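Precious Mercado
ok so a bunch of you asked what it's like now that there's a robot at my office, and I have a long train ride and a bag of pretzels, so thread time

1/
Background for anyone new here: I work in workplace services at Plommont. If your chair squeaks, your monitor arm droops or your whole team is moving to the other side of the floor, you write to us. We're three people and one cart with a bad wheel.

2/
In May we started a trial with a humanoid from Brekar. Two legs, two arms, real fingers. Its official job is "reset," meaning chairs back to desks, chairs straight in meeting rooms, stray stuff carried to the lost and found shelf. Basically the last two hours of my old day.

3/
Its name on the schedule is Unit 1. We call it Thibodeau, after the conference room it got stuck in the first morning. It could get in fine! It could not work out the door from the inside, and I found it at 7:40 standing very politely in the corner.

4/
I'll be straight with you, I did not want it. I've been through two "efficiency" projects at other companies and both of them ended with a cake in the break room and fewer people eating it. So when my manager said the word "trial" I went home and updated my resume.

5/
What I pictured: it does my job, I get a handshake.
What I got: it does one part of my job, slowly, and I do a new part that didn't exist before. I'm still deciding how I feel about that trade, so don't expect a big verdict at the end of this thread.

6/
The slow part is real. I can straighten a 20-seat room in the time it takes to listen to one song. Thibodeau takes most of a podcast. It walks up, stops, looks, thinks about it, reaches, thinks about it some more. The first week I kept wanting to say "just GRAB it."

7/
But it doesn't get a sore back. My shoulder has been bad since the big move two winters ago, and pushing chairs at the end of a shift was the thing that set it off. I haven't iced it in weeks. I didn't think that would be the part I'd end up telling people about, but it's the part my husband noticed.

8/
You wanted a picture of the hand, so this is chair duty, looking down past the fingers:
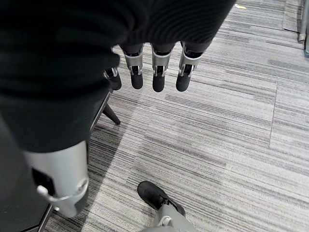

Thibodeau on chair duty. The sleeve is my favorite part.

9/
Several of you are going to ask about the sleeve so let me get ahead of it. Black, ribbed, looks like something I'd wear to a nice dinner. The Brekar tech told me it keeps lint and crumbs out of the forearm. I told her it also makes it look like it's about to recite poetry. She wrote that down, I have no idea why.

10/
The fingers are what got people at work. Everyone expected a claw, I think. Then they see those silver knuckles with all the little pins, and the black padded tips, and they go quiet and look at their own hand. I've watched it happen over and over. I did it too.

11/
Chairs are harder than they look, by the way! We have mostly black chairs, and chair bases are all skinny legs sticking out low where you're about to put your foot. Now think about doing that when your foot is also a robot foot. There was a lot of shuffling in the beginning.

12/
Also our carpet. Gray tiles, streaks in every kind of gray, picked out by somebody to hide coffee. It hides coffee great. It also hides pens, badge clips and one (1) very expensive earring. I walk the aisles before each run and pick up anything small, and I've become a person who spots a scrap of paper from across the floor. My kids hate it.

13/
So that's the first piece of the new job: I get the floor ready. The second piece is that I write the run list. Which rooms, which order, which ones to skip on account of somebody having a bad day in there with the blinds down. The robot can't tell. I can tell from the hallway.

14/
The list lives in a tool called Disik, and when I started it was built for engineers. Every chair was an "instance." Every room was a "zone with occupancy constraints." I asked if we could call them chairs and rooms. Took a month. We got chairs and rooms.

15/
Third piece: when it stops and isn't sure, it pings whoever's on shift, and we answer. "Is this chair supposed to be here?" Yes, that's Monica's, she has two, leave it alone. "Is this item trash?" No, that's a diorama. I answered 994 of those in the first stretch of the trial. The dashboard keeps score, which I have opinions about.

16/
Those opinions, briefly: the dashboard measures the robot, and then somebody upstairs noticed it also shows how fast we answer. One week I got a note about my response time. I was on a ladder! I had a ceiling tile in my hands!

17/
I brought it up at the monthly check-in and I was nervous, voice shaking and everything. To my manager's credit, our names came off that screen before the next one. If your workplace is getting one of these, ask on day one what it records about YOU. Get it in writing. Ask who can see it.

18/
Second thing to ask: where do the hours go? For us they went to the repair backlog. When Thibodeau started we had 1099 open tickets. Some of them were older than my time there. Wobbly desks, dead outlets, a drawer that had been locked so long the person it belonged to had retired.

19/
I opened that drawer. It had soup in it. Cans, thank goodness.

20/
We've been working through the pile and it's the most I've liked this job in years. I got trained on the sit-stand desks, so I can swap a motor now without calling the vendor. That came with a small raise. Small! But it has my name on it and it isn't tied to whether the trial gets extended.

21/
What I don't love: evenings got lonely. Used to be two of us on the late reset, me and whoever, talking the whole time. Now it's one person on shift plus a robot, and it doesn't talk. It makes a small whirring noise when it turns around. I've caught myself saying "excuse me" to it. I've also caught myself telling it about my sister's wedding.

22/
And the agency folks who used to come in for the big resets, we call them a lot less. The company says nobody lost a job, and on paper that's right, since they weren't on our paper. I've said that out loud in meetings and I'll keep saying it. Two of them were really good and I've been pushing to get them hired for the repair side.

23/
People upstairs have gotten used to it faster than I have. First week there was a crowd with phones out. Now folks lift their feet without looking up from the laptop, like you would for a vacuum. One guy pushes his own chair in every night "so it doesn't have to." Sir, where was this energy when it was ME.

24/
Somebody in my replies asked if it breaks things. A mug, once, and a plant got leaned on. It has a slow mode with people nearby and a big stop button that all of us are trained on. I've pressed the button four times. Three of those were me being jumpy and I'd do it again.

25/
Somebody else asked if it will ever do the whole job. The sales deck says it'll handle up to 100 kinds of tasks someday. I'd like to see it take a call from a VP who is cold, sitting under a vent she asked us to open. Put that one in the deck.

26/
Next up they want to try it on a Saturday for a full floor move, boxes and all. I asked to be the lead on it and they said yes, so I'm making the plan this week. First item on the plan is two humans on shift, minimum. Second item is fixing the wheel on that cart.

27/
My stop's coming up. Ask me whatever and I'll get to it tonight after dinner. And if you work somewhere that's had one of these longer than we have, please tell me how your late shift works, I really want to know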